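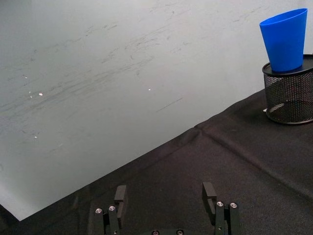 Fig. 1. Wrist camera view, cup stacking cell. Blue cup on mesh pencil holder, gripper open.

Hevgate Manipulation Group
Minutes, demonstration collection review
16 Jul 2022

Chair: Jannik Ostermann
Also represented: Wavik (teleoperation software), Ondau (data labeling)
Apologies: Châu, comments sent in writing and read under item 3

1. Minutes of the last meeting
Accepted with one correction. The joint velocity limit in item 4 applies to teleoperation only. Hand guiding has its own limit in the controller and was not changed.

2. Collection status
The cup task now has 391 accepted demonstrations. The full set across all tasks stands at 3,063. Jannik reported that most rejected episodes fail at the start: the operator begins moving before the recorder has confirmed all streams. Wavik will block leader arm input until confirmation is received. The change goes into the August build.

3. Hand guiding versus remote control
Châu's written comments: hand-guided episodes are shorter and the approach paths are smoother, but the operator's forearm gets into the wrist view during the final approach. Remote episodes have a clean view and more pauses, mainly near contact, where the operator has no force feedback.
Ondau confirmed that the pauses are a problem for labeling. Segment boundaries land on the pause instead of on the change of gripper state. Ondau asked for a written rule.
Discussion on whether to trim pauses automatically. Wavik was in favor. Jannik was against trimming inside two seconds of a gripper command, as the policy needs the settling motion.
Decided: cup task to be collected by remote control only. Hand guiding stays in use for the drawer task. Trimming allowed outside the two-second window. Raw episodes are kept.

4. Start pose and wrist view
Fig. 1 was reviewed. The cup and holder are at the far right of the view with the fingers well clear of them. Wavik asked whether start poses like this should be rejected. Jannik said no: off-center targets are wanted, provided the cup rim can be seen. Ondau noted that the black holder has low contrast against the black cloth and that annotators rely on the cup to find it. A lighter cloth was proposed and not agreed, as it would split the set.
The crease in the cloth was raised by Wavik. It is to be left alone for the current batch. Cloth to be pressed before the next one.

5. Operator instructions
Draft 6 of the instruction sheet was discussed. Changes agreed:
Approach the cup from the side, fingers parallel to the table.
Close at low speed and hold before lifting.
If the holder moves during the grasp, finish the episode and mark it as disturbed. Do not restart.
Gripper scaling on the leader handle to stay linear. The curved mapping tried earlier gave finer control near closure, but operators overshot on release.

6. Time stamps
Gripper state lags the camera stream in remote episodes. Wavik believes the offset is constant and can be corrected in export. Ondau wants to see it measured on both arms first. Left open.

Actions
Wavik: input block until recorder confirmation; offset measurement on both arms.
Ondau: draft of the segment boundary rule, to be sent to Châu for comment.
Jannik Ostermann: draft 7 of the instruction sheet; trimming window in the export settings.

Next meeting in August, date to be set by Jannik once the Wavik build is installed.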